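Speaker notes, Jokville evening talk, 18 Aug 2023
Title: Who hears the siren? Sound in films about modern war

Slide 1. Good evening and thank you for coming. I will speak slowly, and please stop me if a word is not clear. My subject tonight is sound. When we discuss films about war technology, we mostly discuss the images, and I would like to spend this half hour on what we hear.

Slide 2. Begin with the documentary "Plarkska". The director recorded air raid sirens in one border town over 3 winters. There is no narrator and no music. Play the first clip (do not speak over it). Afterwards wait a moment, then ask the room what they noticed about the dogs.

Slide 3. Explain how the warning system worked. The town had 640 households, and in the beginning only one siren, on the roof of the school. People at the far end heard it late or did not hear it at all. Later the warnings came by telephone, and the film becomes much quieter from this point.

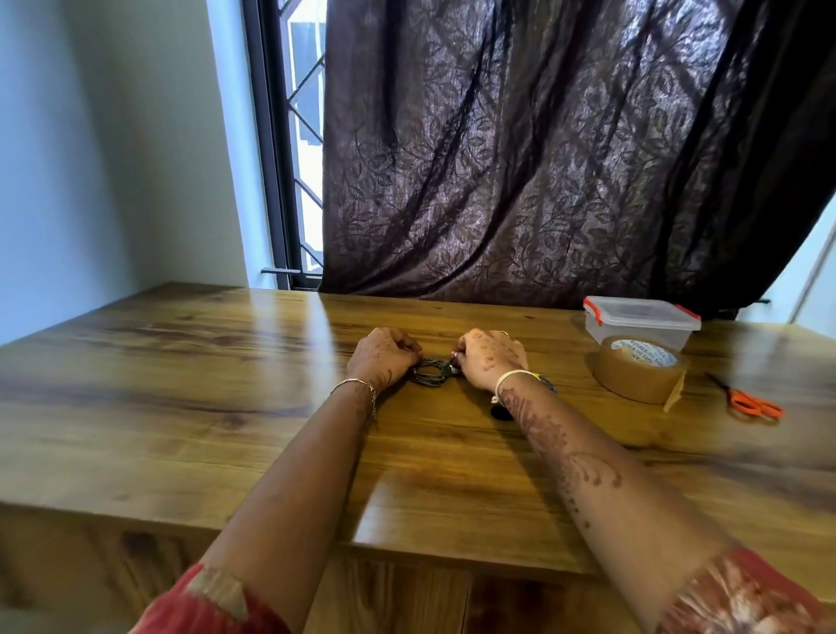
Slide 4. The second film is "Trusar". It is shorter and in my opinion colder. We hear operators at a training centre, speaking in normal office voices about lunch and parking. Read the quote from my printed page, not from memory.

Slide 5. Compare the two. In Plarkska the sound belongs to the people under the sky. In Trusar it belongs to the people in the chairs. I do not say one film is more honest, but I know which one I could watch twice.

Slide 6. If there is time: the Wogan archive holds 500 hours of similar recordings. It opens to visitors in November, by appointment.

Questions. Repeat each question into the microphone before I answer.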